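Kundalari Club Light and Sound Hire

Drinau Party Rig - 2 tops, 1 sub, lights, fog

Back in stock from August. Last batch of bookings went fast so if you run a night and you know your dates, send them over.

The Drinau is our small club package. Made for theme nights, costume parties, back rooms, bar takeovers, after-hours in places that don't have a house system or have one you would rather not touch. We built it after too many nights lugging a big touring stack up a fire stair for a room that holds a birthday party. One van, two people, 90 minutes from door to first track. Less if the load-in is flat.

What you get

Two Lacerda full range tops on poles
One Lacerda sub, on wheels, with cover
8 LED wash lights, with clamps
Fog machine plus one bottle of fluid
Skenov lighting controller, preloaded
All power and signal cable, in a labeled tub
Gaff tape (one roll, keep what's left)

Mixer and decks not included. Most DJs have opinions about these so we stopped guessing. We do rent them, ask when you book. If your DJ is bringing their own, we need to know what outputs it has. Balanced XLR is what we want. RCA works, we put an adapter in the tub, but tell us anyway.

Sound

Loud enough for a packed floor in a low room. Not an outdoor rig. People ask every summer, answer is the same. For a courtyard or a rooftop look at the bigger Lacerda stack on the outdoor page.

The sub goes on the floor against a wall or in a corner. Please don't put it up on the stage, you lose the bottom end and the booth shakes. Tops go either side of the dance floor a bit above head height. Poles have a pin, use the pin.

There's a limiter set inside the tops and it's locked. If the red light is on steady, turn down at the mixer. Going louder at that point just sounds worse and the crowd goes to the bar.

Lights

The Skenov box has scenes on numbered buttons. Slow color for doors, full chase for peak, a blackout, a strobe, and a plain warm white for when the night is over and you want everyone to find their coat. It will follow the beat from its own mic or you can tap tempo. No laptop needed. If you do have a lighting person they can plug straight in over DMX and ignore our scenes completly.

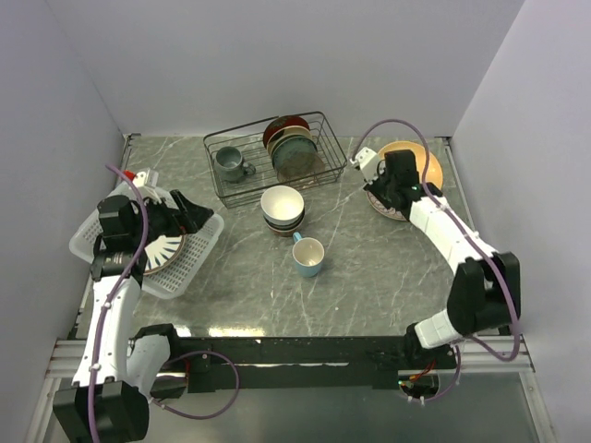

Custom scenes are possible. Send us the theme when you confirm. All red for a vampire night, pink and gold, underwater, whatever. We load them before the rig leaves the shop and print a little card so the promoter knows which button is which. Small extra charge per scene, see the quote.

Fog: check with the venue first. Some smoke detectors hate it and we don't pay the fire department callout. If it's a no, say so and we'll swap in a pair of mirror balls with spots.

Power

Two separate circuits please. Sound on one, lights and fog on the other. Do not share with the bar fridge or the ice machine. We've seen what happens at midnight.

Delivery and pickup

We deliver, set up and sound check. Pickup is after close or next morning from 10 am, your choice, tell us which. Somebody with keys has to be there. Collect-it-yourself is ok for people who rented from us before. It fits in a cargo van with the seats out, not in a hatchback.

Tech for the night is optional. Worth it if you have live vocals, drag performers with mics, or more than one act changing over.

Booking

Deposit holds the date. Balance due when we load in. Cancel before we've packed the van and the deposit moves to a new date, one time. Damage is charged at repair cost, normal scuffs are fine, drinks in the mixer are not.

Regular nights get a better rate. Weekly or monthly, ask for the resident price list, it is not on the site yet.

Questions go to Jocelyn Yap at the hire desk, afternoons are best, 2 pm on. Include the venue name, start and finish times, floor level, and weather there's an elevator. Photo of the room helps a lot.

Also see: Drinau Mini (one top, no sub), fog fluid refills, wireless mic pair, booth monitor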